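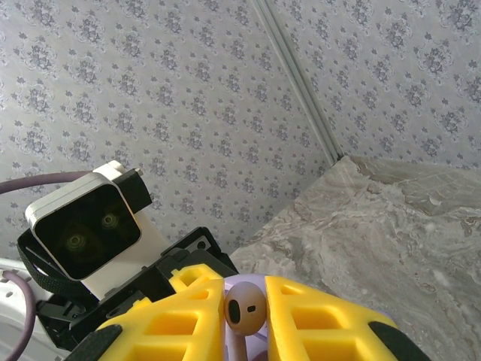 **Dramon coupe – build review, December**

Present: Hazel Haddad (chair), Amos Okafor, Lucía Aranda, Socorro Condori (minutes)
Apologies: Janaína Guimarães

**1. Previous minutes**
Accepted with one correction: the rear axle ratio is 3.73, as stamped on the tag.

**2. Engine**
AO reported compression readings on all six cylinders. Lowest was cylinder 4 at 94 psi, against a shop minimum of 120. A leak-down test puts the loss at the exhaust valve. Head to come off and go to Kasonell for a valve job. The bottom end stays together for now – oil pressure at 4000 rpm is within spec.

**3. Cooling**
The replacement radiator from Laizer has the lower outlet on the wrong side. LA to return it and order the crossflow version. Thermostat changed to 203 °F. HH asked for the old one to be kept with the car.

**4. Brakes**
Front discs fitted and bled. Rear drums measured and found oversize on the left. Replace as a pair. SC noted that the parking brake cable has no adjustment left and should be replaced at the same time.

**5. Body**
Left rocker panel welded and seam sealed. Door gap on that side still tight at the lower rear corner. Hinge shims to be tried before any metal is cut. Paint booth at Mestatberg is not to be booked until the gap is settled.

**6. Actions**
- AO – remove head, deliver to Kasonell
- LA – radiator return; order drums and cable
- SC – update parts list, now at 37 open lines
- JG – quote for seat trim, carried over

Meeting closed 4:40 p.m.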